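ok so people keep asking me if machines can do the boring chores yet. clearing cups, tidying a cart, that level of thing. short answer, sort of?? longer answer in this thread

cups are the classic. easy for you, 5 year olds can do it. for a gripper it's all angles and how hard to squeeze
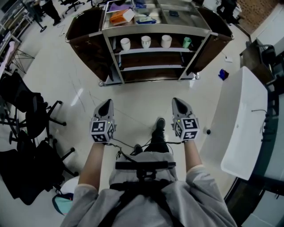 Berkero quoted us 2000 for a cart-clearing demo in January. watched it. 26 minutes. one shelf. I could of done the whole floor

Jeptoo Bakilana says I'm being unfair, speed comes last, first you want it to not drop stuff. fine. fair point 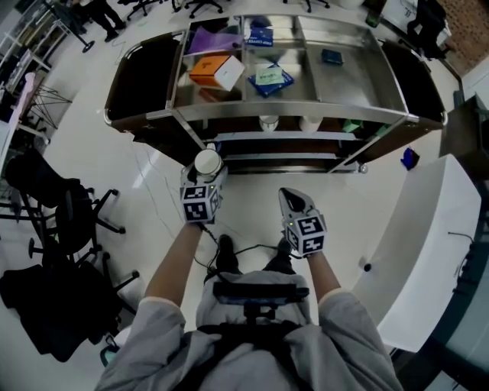
also shelves are the worst bit. reaching in under a tray is way harder than picking off the top, and every demo vid I've seen picks off the top lol

so would I buy one for home? no. for the shop, ask me again once Toprak or Ornard show one doing a full shift with teh lights off and no one hovering

anyway dishes are calling. by hand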